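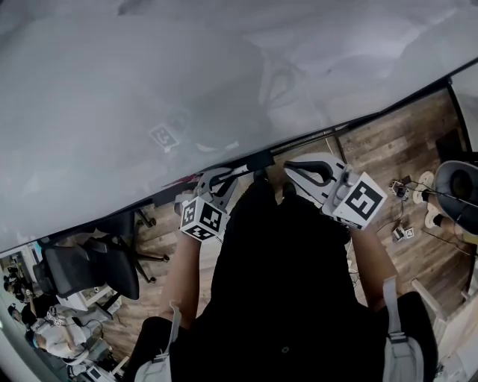 Both grippers up at the edge of the grey surface, Elidau open day.

Review: Planus hand-held gripper kit (demo unit, open day at Elidau)

Posted February 3, 2026

Quick one, typing this on the train so forgive the mess. Went to the Elidau open day mostly for the Planus kit. You wear a harness, hold a gripper in each hand, do a job with them, and the recording goes off to train an arm. No arm in the room for this part. Got two turns with it plus a long chat with Amber Inskip, who ran the demo.

First thing, the straps. Light grey, one over each shoulder, a buckle on each. Fine. I'm short in the body and Amber had to pull mine in a lot, and after that it sat ok. Callum Haworth went before me, he's much taller, and he didn't need anything changed. By the end of my second turn I could feel it in the neck. Would not want a full shift in it.

Grippers. Curved fingers, a white marker cube on the body of each one. The cubes are how the system knows where your hands are so you have to keep them in view, and you WILL forget. I turned my right wrist in to get under a cloth and lost tracking straight away. There's a beep. Learned to hate the beep. Amber says most people stop doing it after ten minutes, I had maybe six.

Squeeze is good. Lighter than the Plalik pair I used last year, and the fingers close evenly. Left one felt a bit slack to me, could be the demo unit had taken a beating. I mentioned it and Shirley Lightfoot (she does their repairs) wrote it down, so points for that.

The job was folding. Dish towel, then a bigger sheet, on a big grey table that has seen plenty of use, scuffs all over it. Towel was easy. Sheet was a pain, corners kept slipping out of the tips and I ended up dragging it instead of lifting. Amber kept that recording in! Apparently they want the bad ones too, flagged seperately. I'd have liked to see how they get flagged but the screen part was skipped, we were running over.

Setup. Cables on the floor, office chairs parked close by, folks at desks in the next area getting on with their day. I like that it's a working place and not a show booth. But if you buy this, plan your floor. I was watching my hands the whole time and not my feet, and I'd want those cables taped down before letting a new person loose.

Price. Sheila Stockdale at the front desk had a sheet with the rental at 276 dollars a day, harness and both grippers in, markers too. Purchase price is "ask us". I did ask. They're emailing me. Replacement cubes are extra and she didn't have that figure. Battery is up to 74 minutes, per the same sheet, and I can't vouch for it, my turns were way too short.

Software I barely saw. Callum saw more, he says the export works with Magyar, which we already use, so if thats right it saves us a lot of pain. Want to check it myself before I sign anything.

Good stuff: squeeze, quick to get going, staff who answer the question you asked. Straps adjust a long way.

Bad stuff: the beep. Neck. No price on the door. Fingertips too slick for thin cloth, a rubber sleeve would fix it and Shirley says one is coming, no date.

Would I rent it? Yes, for a week, for towel and box type work. Bedding, no, not with these tips. Buying depends on that email.

If you're going to the next session ask for Caroline Mwaipopo, she takes the afternoon group and lets people go round a second time if there's room. Sign up early, the morning list was full when I looked. Parking is round the back, follow the signs for deliveries.

Four stars out of five, will update when I've had one for a full day.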